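July 2026, garment folding, bedroom set, Gatcombe flat

Picking up from the last entry, which stopped mid sentence bc the battery went.

Target for this block was 90 usable two-hand demos on knits. Got most of the way, final tally tomorrow once Pleklow has chewed through the uploads. Don't trust the counter on the tablet, it still counts aborted takes as takes.

**Setup**
- two hand-held grippers, blue pads, same pair as the towel block
- bed as work surface, no table this time. Bed is softer, the pads sink in before they close. Worth having in the set, painful to do
- curtains open, no lamps. Light moves a lot over an afternoon. I wrote the start time next to each batch so we can split by it later
- rest of the laundry stays on the far end of the bed. Do NOT tidy it between takes, we want clutter in

**Sequence, sweaters**
1. lay out front up, neck toward window
2. left sleeve in, then right
3. hem to collar
4. half turn, push flat, let go, hands out of view
5. hold still, count of two, stop

Step 5 keeps getting skipped when we're tired. Trainer needs the still bit at the end or it never learns to stop. Episode 2709 is a nice one except I walk off before the hold. Trimmed it, marked B.

**Things that went wrong**
- ribbed collars. Pad grabs one layer, other layer stays put, collar rolls inside out. Slower approach with the jaws nearly parallel to the bed is better. Try from the side too.
- sleeve pull drags the blanket with it. Plush on knit is grippy. Pinning the shoulder with the other gripper fixes it, so pin first, always. Old takes without the pin: keep, tag "drag", dont delete
- lost tracking on the right unit three times, every time with the hand low and close to the body. Elbows out. Looks daft, works.
- calibration drifted after 20 takes or so in the morning, redid it, then every batch after that. Adds a few minutes each. Fine.
- one batch of 14 has the wrong task label (says "towel_flat"). Fixed in the sheet but not in the files yet!! Moldovan export reads the files, so that one's on me before anyone runs it.

**Start poses**
Too neat. Looked back over the first batches and the sweater is square to the bed nearly every time, sleeves out like a paper doll. The Stumudthorpe model fell over on anything rotated and this is why, I'm fairly sure. From now: toss it, spread it roughly, start from whatever you get. Sleeve angles different on each side. Some takes with one sleeve tucked under. Leave wrinkles in the blanket, and move the garment up and down the bed so the hem is not always in the same place.

Also want a second kind of episode where we only do the spreading and stop before any fold. Short ones, cheap to record, and the folding policy could start from there. Asked for a separate label, "spread_only". Not in the dropdown yet so typing it by hand, watch the spelling (already found one "spead_only").

**Grading**
A = clean, holds at end. B = trimmed or one regrasp. C = keep for failure set. Two regrasps is a C even if the fold looks good. Had this argument already, see the towel pages.

**Next**
- relabel the 14
- dark knits, we have hardly any and the pads throw shadows on them
- zip cardigans wait till August
- spare tape for the grips, mine is peeling
- ask whether wrist views get cropped before training, if so the low-hand takes may be useless anyway

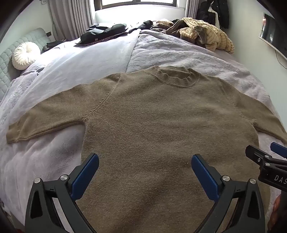 Brown mock-neck, laid out front up, spread flat. Wrist view.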